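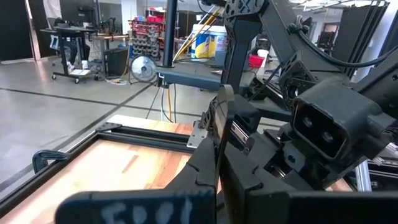 Pince parallèle Niltier, deux doigts, rail court : mon essai

Par Wael Belhaj, le 2 août 2026

Bon, je l'ai enfin montée ! Depuis avril je tournais avec la Lodstead, qui marche bien mais qui fait un bruit de moulin à café dès qu'on la pousse un peu, et j'avais envie de voir ce que la Niltier valait avec de vrais doigts noirs, une caméra à deux objectifs au-dessus et toute la câblerie qui va avec. Chez nous les doigts portent un numéro écrit à la main en blanc (F001 pour celui-ci), ça bave un peu mais on s'y retrouve quand on en a un tiroir plein.

Ce qui m'a plu tout de suite, c'est le rail. Il est court, les doigts coulissent dessus sans point dur, et je n'ai rien eu à reprendre au montage. La course annoncée est de 100 mm, j'en utilise rarement la moitié. Pour la force, j'ai réglé bas et je suis monté petit à petit : les gobelets en plastique survivent, les boîtes en carton aussi, les sachets souples c'est une autre affaire (il faut des doigts plus larges, j'y reviendrai).

Côté caméra, j'ai gardé le support à découpes rondes de la Dwivedi. Il se visse sans adaptateur et laisse passer un tournevis. Par contre, prévoyez du mou dans le câble ! Le mien est épais, il fait une boucle le long du bras, et au premier essai je l'avais serré beaucoup trop près de l'articulation. Résultat : arrêt de sécurité au bout de 2 minutes, et moi qui cherchais la panne dans le contrôleur.

Le contrôleur, parlons-en. La doc fait 151 pages et l'étalonnage arrive vers la fin, allez comprendre. Sur la Lodstead on refermait les doigts, on appuyait, c'était réglé. Avec la Niltier il faut passer par le logiciel, à chaque changement de doigts. On s'y fait, mais j'ai râlé.

Le prix : 298 euros la paire de doigts de rechange chez Stisville, pince non comprise. Ça pique. Je garde quand même la Niltier sur le bras pour les petites pièces, et la Lodstead repart sur l'autre poste.

Commentaires

manu_r : Tu as essayé avec des patins en silicone ? Sur la mienne ça change tout pour les sachets.

Wael Belhaj : Pas encore, j'en ai commandé. Tu les colles ou tu les visses ?

manu_r : Collés, avec un double face costaud. Ça tient.

Odile : Merci pour le coup du câble, j'avais exactement le même arrêt de sécurité !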